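Polteritz Workshop – Notebook, Room 12
Entry of 7 Feb 2026: surface cleaning and bare shelving

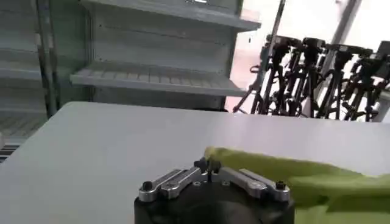

Which cloth is to be used on the gray tabletop?
The lime-green one. Green cloths are reserved for tables and shelves, and any other color stays at the sink.

The shelving behind the table is to remain bare until the March delivery from Skirkarmont. Stock formerly kept on it has been entered under shelf list 172 and transferred to the Plandirville store. Items needed before March should be requested from that store in writing.

Procedure for the tabletop, as agreed with Lu:
Fold the cloth twice and wipe from the far edge toward the front. Turn to a clean face after each full pass. Do not spray the surface directly; apply the cleaner to the cloth.

The slotted shelves take longer than the table. Wipe along the ridges first, then across – dust otherwise collects at the ends of the slots. The front lips are to be done last, with a fresh cloth.

Used cloths go to the laundry under order 818. The present order does not cover replacements, and a separate request will be submitted.

Open point: shelf labels. The old numbering should not be reused. New labels to be printed before the delivery is unpacked.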